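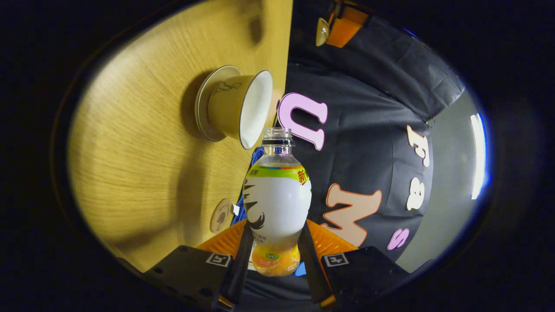

Press Releases

21/10/2019 - Relodstead

Ernik to collect empty drink bottles at 18 sites

Ernik will place collection bins for clear plastic drink bottles at 18 sites in Relodstead this December. Residents can bring up to 20 bottles per visit, with labels left on. Caps go in a separate slot.

The bins were made by Tetteh and hold 750 bottles each. A trial at the Proron store took in almost 404 bottles - mostly juice and water. Glass and cans will not be accepted.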